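Striped cloth keeps rucking up on the kitchen table
Plosham Household Help > Kitchen and dining

Posted by tablemat55
I bought a cotton cloth with wide pale stripes in June and it won't stay flat. I smooth it before breakfast and by evening there are creases on one side again. The basket for fruit and veg stays out all day, so I can't just fold the cloth away between meals. Table is 74 cm wide with a wipe-clean top. Do I need clips, or is the cloth the wrong size?
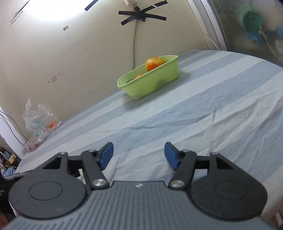 Green basket at the far side, creases to the right of it.

Thanks in advance. I would like to avoid anything sticky as the table belongs to the landlord.

gramach_jo
Clips. Mine were cheap and they work.

Kakakhel18
Clips ping off if the edge of the table is thick, so measure it first. I iron mine damp and it stays put for a few days. Don't starch it, it goes stiff and slides even more.
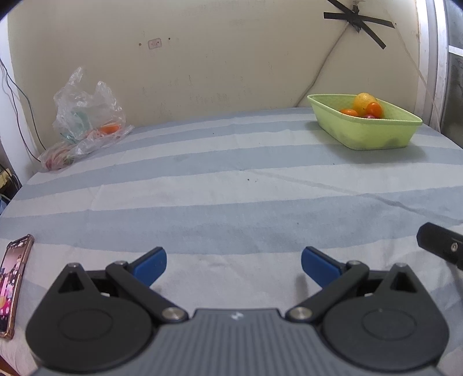

Uzma Shaikh
Household textiles adviser, 2640 replies

Cotton on a smooth wipe-clean top will always creep, because there is nothing for it to grip. Get a felt or foam-backed underlay and cut it slightly smaller than the table top. It just lies there – no glue or tape – so the landlord needn't worry.

Put the cloth on top and smooth from the middle outwards. Small puckers will still turn up where people rest their arms and put their phones down. Those pull out by hand.

Check the drop too. If one side hangs much lower than the other, the weight drags the cloth that way. Lift the basket when you move it, as sliding it takes the fabric along.

tablemat55
The drop was uneven by nearly 18 cm. Have evened it up and ordered an underlay.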